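Plundden Desk Chair Mat, Hard Floor Version

Sold by Pearce Office Supply. In stock.
Reviewed for our catalog by Phyllis Bainbridge
Page updated June 21, 2021

We sell chair mats, and we'd like you to think twice before you buy one. Plenty of people who order a mat don't need it. They have a decent floor, a light chair and the right casters, and what they end up with is a sheet of plastic that slides into the hallway and collects crumbs underneath. If that sounds like your setup, read the section on casters before you put anything in the cart.

If you do need a mat, the Plundden is the one we kept after trying out three of them in our own office. We have complaints about it, and they're further down the page.

What it is

A flat, clear mat for wood, tile, vinyl and sealed concrete. The back is smooth with a slightly tacky finish. There are no spikes or cleats, so don't put it on carpet. It will travel, and it will flex under the chair until it cracks. Plundden makes a carpet version with a studded back, and we don't carry it. The one we tried in January had a split along one side before the month was out.

The mat comes in one shape, a plain rectangle with rounded corners. There used to be a version with a lip that went under the desk. Customers ask for it now and then. The maker says it was dropped for lack of demand, and we have our doubts about that, given how often we get asked.

What the box says and what we think

The box says "protects any hard floor for life." Whose life, it doesn't say. A mat protects the patch of floor it covers from caster wear. It does nothing about grit that gets under the edge, and grit trapped under a mat will scratch a finish faster than a chair would. You have to lift it and sweep. If you know you won't do that, save your money.

The box says "ergonomic glide." We asked what that meant and were told the chair rolls easily. Fine, it does. It rolls easily on a bare floor too.

The box says "invisible." On light floors, in daylight, you'll see it. On dark floors you'll see every shoe print. Clear plastic is clear for the first week.

The box says "will not yellow." We can't confirm that. The sample in our front office hasn't changed color so far, but it sits well away from the window. We'd want to see one that's had years of direct sun before repeating the claim. 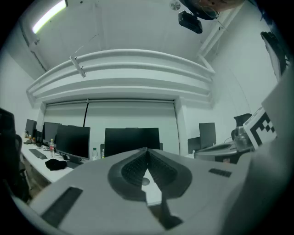

Size is where most of the returns come from. People measure the chair. Measure how far you roll instead. Sit down, push back the way you do when you get up, and put a piece of tape on the floor where the rear casters stop. Then do the same on each side, reaching for the printer or the drawer or whatever you reach for. If the tape falls outside the mat, you'll spend the day bumping up and down over the edge, and you'll blame us.

The edge on this one is beveled, but only on the long sides. The short sides are cut square. We think that's a cheap decision on an expensive mat. If you roll off the side more than the back, turn it so the bevel is where you need it.

Casters first

Most office chairs ship with hard nylon wheels made for carpet. On wood they're loud and they leave marks. A set of soft rubber wheels costs less than any mat worth having, takes a few minutes to swap, and fixes the problem for a good half of the people who call us. Pull one wheel straight out and check the stem before you order, as the stems aren't all the same size. We stock the Ferano soft wheels and the Avetti ones. The Ferano wheels are quieter. The Avetti wheels pick up less hair. Neither is as good as its packaging makes out, but both are better than what came on your chair.

So who should still get a mat? Somebody on an old floor that can't be refinished again. Our own building went up in 1923 and the boards in the back offices are down to the last bit of wood above the nails. Soft wheels alone weren't going to save those. Renters with a deposit to worry about should think about it too, and so should anyone with a heavy chair that gets used all day in the same spot. Shared offices are a maybe. Whoever has to sweep under it should get a vote.

Unrolling it

The mat ships rolled, and it wants to stay that way. The instructions say it lies flat "within minutes." Ours took two days, and that was with books on the corners. Leave it in a warm room, curl side down, and don't put the chair on it until the corners have settled. Don't use a hair dryer. One customer tried it and sent us a mat with a permanent bubble in the middle, asking for a refund.

It smells when you first unroll it. The maker calls the plastic "low odor." Open a window anyway.

Sweep and damp mop before you lay it, and let the floor dry all the way. If your floor was refinished lately, ask the floor people how long to wait before covering it. Some finishes stay soft longer than you'd think, and a mat with a tacky back can leave a print that won't buff out.

Cleaning

Dish soap and warm water, on both sides. Skip anything with ammonia, which clouded a corner of our sample. The backing loses its grip when it's dusty and gets it back when it's washed, so a mat that has started to wander probably just needs a rinse.

Specifications

Model: Plundden Hard Floor, rectangle
Color: clear
Backing: smooth, tacky finish
Suitable for: sealed wood, tile, vinyl, sealed concrete
Not suitable for: carpet, rugs, cork, unsealed wood, heated floors
Price: $110
Shipping: $10 flat, because of the tube
Warranty: limited, from the maker, against cracking only

About that warranty

Read it. It covers cracks "in normal use," and it leaves out chairs with worn or damaged casters, uneven floors and use on carpet. It also asks for the original receipt and a photo of the underside of the chair. We've helped a few customers file, with mixed results. We would not pay extra for a mat on the strength of this warranty, and we don't use it as a selling point.

Our own return policy is simpler. Send it back within 30 days in the tube and we'll refund the mat. You pay the return shipping, and it isn't cheap to mail a thing that size, so do the tape test first.

Also on this shelf

Ferano soft casters, set of five
Avetti soft casters, set of five
Felt pads for desk legs, assorted

Questions about fit can go to the store desk by phone or email. Have your tape measurements handy and tell us what the floor is made of.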